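Tabletop

A tabletop, or table top, is the flat upper part of a table, on which objects are set down or work is done. The term covers the tops of dining tables, desks, workbenches and counters, and it is often used for the slab alone when it is sold apart from its legs or base. 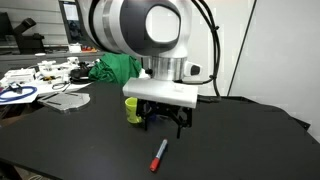 Kerstin Lenz, in her survey of household furniture, objects that the definition is too narrow, and that a board laid across two trestles was called a table long before anyone thought of the top as a separate part. Most later writers follow her on this point.

History

Early tops in northern Europe were loose boards that could be lifted off and stacked against a wall after a meal. Fixed tops became common once rooms were set aside for eating. Makers joined several planks edge to edge and held them flat with a crosspiece at each end, known as a breadboard end. Tops with leaves that fold or slide came later and saved space in small homes.

Materials

Solid wood is the oldest material still in regular use. It swells and shrinks across the grain with the seasons, so it is usually fastened with slotted screws or wooden buttons that let it move. Stone and glass do not move in this way but are heavy, and glass tops are normally tempered. Sheet materials with a hard plastic face came into wide use in kitchens and schools. They resist stains well, but a damaged face is hard to repair.

Dark tops show dust and scratches more readily than light ones — a matte finish hides some of this.

Size and height

Dining tops are most often set at almost 30 inches from the floor. Workbenches are usually higher. A rectangular top meant to seat 8 people needs a good deal more length than a round one needs width, and round tops of that size can be awkward to reach across.

Edges

The edge may be left square, rounded over or cut at a slant underneath, which makes a thick top look thinner. Thomas Caputo's pattern book for the Broswood workshop lists two forms of the slanted edge, one of them found only on desks.

Care

Oiled wood is wiped with a damp cloth and oiled again when it looks dull. Marble is etched by vinegar and lemon juice and is often sealed.

See also

Countertop
Drop-leaf table
Trestle table
Workbench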